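**Kedness summer ladder: is anyone else loving the new bracket rules?**

**mossybadger**
2 July 2022

So the June ladder has closed and I finished 102nd on the Flutico server, my best ever by a mile! I used to bounce off these events because you had to grind from the first hour to the last, but the split into 2 brackets has changed everything for me. Bracket one is lantern runs, bracket two is boss clears, and your better placing is the one that counts for rewards. I put nearly all my stamina into lanterns and only did a token clear in the second half so I'd be valid for the chest.

How did everyone else get on? And has anyone worked out whether it's worth saving keys for the next one?

**satti_main_38**

102nd is brilliant, well done! I'm a boss clear person through and through (the name gives it away, I've played Satti since launch and I'm not stopping now). Her charged spin got through the second shield so quickly this time that I was laughing out loud.

Keys: save them. The event shop lets you carry them over as long as you don't open the final chest. If you open it, anything left turns into dust, and the rate is rubbish.

**pennyloaf**

I'm going to be the grump, sorry. "Better placing counts" is great for people who like one mode. Those of us who did both properly got nothing extra for it. I was inside the top 118 in both brackets and I got the same banner as somebody who did a single clear. Bring back combined scores, I say.

**mossybadger**

Ooh, that's fair, and I hadn't thought of it from that side. Being in the top lot for both deserves a bit more than a banner! Maybe a small bonus chest for placing twice? I'd still hate to lose the split though. Last time I played until silly o'clock on the final night, and this time I had friends round, we all did our runs together on the sofa and it felt like a proper games evening again.

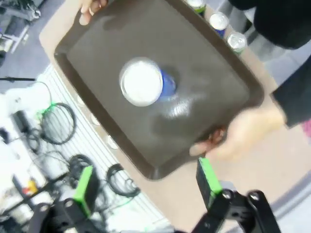

We even swapped teams halfway through, and I found out that Sostel's shield works on lantern carriers as well as party members. I've had him sitting on the bench for ages! If you've got him at level 38 or above, please try him on the bridge route. You can walk straight through the arrows with the lantern lit and not lose a second.

**satti_main_38**

Wait, it works on carriers?? The tooltip only says "allies". Off to test.

**quillwort**

It does, but only if the carrier picks up the lantern after the shield goes up. Do it the other way round and the shield drops. I lost a very good run finding that out.

On the scoring, I'm with pennyloaf. A combined ranking could sit next to the two brackets without hurting anyone.

**pennyloaf**

Thank you! Three rankings, everybody picks what they like. I'd be happy with that.

**satti_main_38**

Tested. Quillwort is right about the order. Shield, then lantern, then leg it over the bridge. Knocked a huge chunk off my time and I don't even like lantern runs!

Still don't agree about a third ranking, mind. People would feel they had to do everything again, and we'd be back to grinding all night.

**mossybadger**

Converting a Satti main to lanterns, I'll take that as a win! I'll put the bonus chest idea in the suggestions thread later and link it here, so pile in whichever side you're on. Does anyone know if the shield trick works on the marsh route too?

**quillwort**

Haven't tried the marsh. I've got keys left, so I'll give it a go tonight and post my times.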